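How to Record Demonstrations for a Two-Arm Sorting Task

Reading time: 5 minutes

This guide sets out the procedure used at the Koskela site for recording demonstrations with two arms and small household objects. It is intended for operators who have completed the basic teleoperation course and are about to record their first set. The worked task is the jewellery box task from the Plistell collection, although most of the steps apply equally to cutlery, stationery and sewing items.

Before you begin

Read the task card in full. It states the starting arrangement, the permitted end arrangement and the instruction sentence that will be stored with every episode. The instruction sentence must not be altered by the operator. If it seems unclear, report it to the shift lead and record a different task in the meantime.

Check that both wrist cameras and the overhead camera appear in the Kullora recording window and that their clocks agree. Wipe each wrist lens with a dry cloth. Open and close both grippers fully, three times, and confirm that the values on screen follow the movement without a visible delay.

Setting out the objects

Place the box within reach of both arms. The lid should be fully open and should stay open without support. Turn the box a little between episodes so that the trays do not always run in the same direction relative to the arms. A model trained on a box that never moves will learn the position of the box, and its grasps will fail as soon as someone shifts it.

Hang or lay the chains according to the card. They need not be neat. Crossed chains and a pendant lying face down are all acceptable starting arrangements, and the set should contain plenty of them. Leave the ring rolls and the small compartments clear unless the card says otherwise.
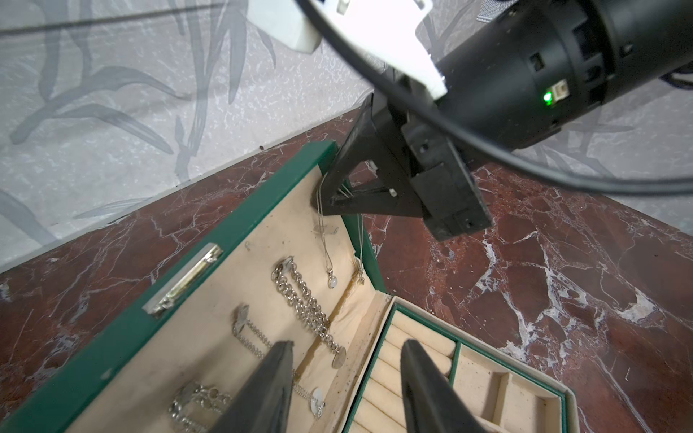
Fine chains require particular care. Approach from above with the gripper partly open, lower it until the tips are level with the chain, and close slowly. Take hold of a pendant or tag where there is one, as a thin chain on pale fabric is difficult to judge from the overhead view. Heavier links may be taken at any point along their length. Use the second arm to steady the lid if a piece catches on the lining, but do not let the two grippers meet over the same link.

Recording an episode

1. Bring both arms to the rest position and wait for the ready tone.
2. Press the left pedal to start. Remain still for one second.
3. Carry out the task at an even pace. Hesitation is permitted; sudden corrections are not.
4. Return both arms to rest and press the left pedal again.
5. Mark the episode as complete, partial or failed, and add a short note if it is partial or failed.

Failed episodes must be kept. Of the 2,765 episodes recorded for this task to date, 2,487 were accepted as complete. A further 157 were marked partial and are used for training recovery movements – a dropped chain picked up again is often of more value than a clean first attempt. The remainder were marked failed and are held separately for review.

Each operator records no more than 6 episodes before changing the arrangement. After the sixth, alter the order of the pieces, the angle of the box or the lighting, and enter the change in the log. Two of these may be changed together, but not all three.

Common faults

Lid moves during the task. Stop, mark the episode as partial and reset. Do not push the lid back with the arm unless the card allows it.

Chain slips from the gripper. Continue if the piece is still within reach. If it falls outside the working area, end the episode and mark it as failed.

Cable touches an object. Stop the arms and secure the cable before recording again.

Submitting the set

Upload the set to Plunelska at the end of the shift, together with the log. The checking script takes several minutes and will list any episode with missing images or a gap in the joint readings. Episodes on this list should be re-recorded under the same arrangement where the log allows it. Operators should not edit or trim recordings themselves.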